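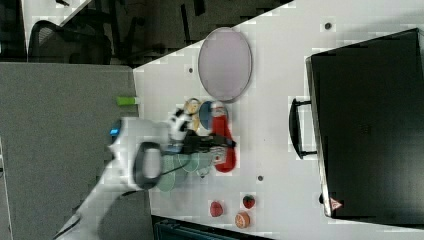
白い天板。赤くて細長いものがよく目立ちます。

カテゴリ:くらし・住まい > 家具の相談 > 食卓

白い食卓を買うかどうか、意見をください

hoklam_k
2019年4月8日
はじめまして。日本語の文章に間違いがありましたら、お許しください。
来月、妻と2人で新しい部屋へ引っ越します。今の食卓は前の住人から譲っていただいた濃い茶色のもので、脚が傾いておりますので、買い替えることにしました。
候補は、スケネッティという店の「Iva」という白い食卓です。妻は白を強く希望しています。新しい部屋は北向きですから、白い家具を置けば少し明るく感じるだろう、という考えです。私はこの考えに反対ではありません。しかし、我が家ではカレーとトマトの料理をよく作ります。ターメリックの黄色が残ることを心配しています。
白い食卓を長く使っている方に、次のことをうかがいたいです。しみはどのくらい残りますか。また、毎日の掃除は面倒ですか。
どうぞよろしくお願いいたします。

Saron
hoklam_kさん、こんにちは。
私は白い食卓を9年使っています。結論を先に書きますと、しみはあります。でも、私はもう気にしていません。
うちの料理は、赤い唐辛子と油をたくさん使う煮込みです。油と一緒になった赤い色は、すぐに拭けば取れます。夜に食べて、朝に拭くと、うすい桃色の輪になります。輪は窓の近くで日光に当たっているうちに、だんだん見えなくなりました。北向きのお部屋では同じようにならないかもしれません。
黄色のほうが難しいです。ターメリックの点が、私のいつもの席の左に今もあります。

amedeo
私は反対の意見です。失礼な言い方でしたら、すみません。
食卓は料理を楽しむための家具です。食べながら「こぼしてはいけない」と考えるのでは、よい食事になりません。私の父は、客がワインをこぼすと、すぐに自分の布巾を持って立ち上がる人でした。客は皆、小さくなって座っていました。あの食卓も白でした。
木の色の食卓をおすすめします。ロメッティの製品に、木目の見える落ち着いたものがあります。値段は少し高いですが、傷もしみも模様の一部に見えます。

aldo_f
弟が父のことを書いておりますので、兄として訂正いたします。
あの食卓は白ではありません。クリーム色です。そして父が立ち上がったのは、食卓のためではなく、下のじゅうたんのためでした。
私自身は白い食卓に賛成です。汚れが見えるということは、掃除をする場所が分かるということです。濃い色の食卓では、乾いた砂糖や油が見えません。手を置いたときに初めて、べたべたしていることに気がつきます。私はそのほうが嫌です。

amedeo
クリーム色は白の仲間だと思います。
じゅうたんについては、兄さんの記憶が正しいかもしれません。しかし、客が小さくなっていたのは事実です。

s_costache
横から失礼します。
皆さんは色の話をなさっていますが、私は表面の仕上げのほうが大切だと考えます。同じ白でも、つやのあるものと、つやのないものでは、しみの入り方が違います。私は賃貸の部屋で両方を使いました。つやのない白は見た目が上品ですが、細かいざらざらの中に色が入りますので、布巾だけでは取れませんでした。つやのあるほうは簡単に拭けます。そのかわり、照明が映りますし、細い傷もよく見えます。
hoklam_kさん、Ivaはどちらの仕上げでしょうか。店で小さい見本を借りることができれば、カレーを一さじ置いて、一晩待ってみてください。

hoklam_k
皆様、ご親切にありがとうございます。
仕上げのことは、まったく考えていませんでした。3月に店で見たときの記憶では、つやは少なかったと思います。店に電話をして確かめます。見本のことも聞いてみます。
Saronさんに質問です。黄色いしみには、何か洗剤を試しましたか。

Saron
はい。Sezerというクリームの洗剤を使いました。近所の店で1,936円でしたから、私には高い買い物でした。
うすくはなりましたが、消えてはいません。それから、強くこすった場所だけ、つやがなくなってしまいました。斜めから見ると分かります。今は、しみよりもその場所のほうが気になります。ですから、こする洗剤はおすすめしません。重曹をぬらした布につけて、軽く押さえるくらいがよいと思います。

aldo_f
Saronさんの方法に賛成です。ただ、重曹も強くこすると傷になりますので、ご注意ください。
もう一つ、敷物を使う方法があります。一人分ずつの布を置けば、こぼしたものの大部分は布が受けます。布は洗濯できます。

amedeo
布で隠すのでしたら、白い食卓を買う意味がないと思います。奥様は明るい部屋をご希望なのですから。

aldo_f
白い布を使えばよいです。

s_costache
お二人のご意見は、それぞれ分かります。
私の家では、カレーの日だけ大きなお盆を使っています。鍋もお皿もお盆の上に置きます。少し狭いですが、片付けは早く終わります。

hoklam_k
店から返事をいただきましたので、ご報告いたします。
Ivaは「半つや」だそうです。つやがある仕上げと、ない仕上げの間のものです。s_costacheさんのお話の、ちょうど真ん中になってしまいました。見本は貸していただけるそうで、郵便で届きます。
妻に皆様のご意見を読んで聞かせました。妻は、お盆の案がよいと言っています。濃い色の食卓は汚れが見えない、というaldo_fさんのお話のあとで、今の食卓を手で触って、すぐに布巾を取りに行きました。
見本が届きましたら、カレーとトマトソースの2種類で試して、結果をここに書きます。

Saron
結果を楽しみにしています。唐辛子の油も、もしお宅にありましたら、試していただけるとうれしいです。

amedeo
ロメッティの見本も一緒に試してください。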